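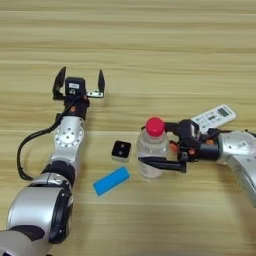

Slide 1. Two arms over a light wooden tabletop.

Talha Kiani, notes for the Rusbridge evening, October 2020

Start with the claim. "Open-plan offices make people talk to each other." Ask who in the room has said it. Ask who has seen it measured. Wait.

Wanach is my main case. They took the walls out in April and told staff it was for teamwork. The lease papers tell a different story: 1136 square metres given up, same headcount. Read out the line about "desk density". Don't comment on it, let them hear it.

Then the survey. 847 forms sent, 112 came back. The summary says "staff feel more connected". Which staff? People who hate the place and are looking for another job don't fill in forms. Go slowly over this, it's the bit that gets lost.

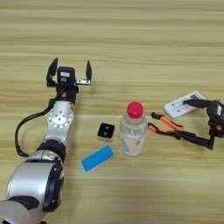
Kettler next. Their noise figures were taken over 2 afternoons, both in a holiday week. I asked for the rest and was told there wasn't any. Mention that I did ask.

Someone will bring up Stindeck, where it seems to have gone well. Fair enough. But Stindeck kept its small rooms, with doors, and put up curtains and carpet. I'd call that a normal office with a big room in it. If pushed: yes, I'd work there.

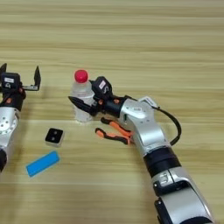 Headphones. Short section, cut if running late. If half the floor wears them all day, what exactly are we calling collaboration?

Questions they could take back to work: who pays the rent, who picked the survey questions, and do the directors sit out there too?

Leave ten minutes for the argument at the back. Handout is by the door.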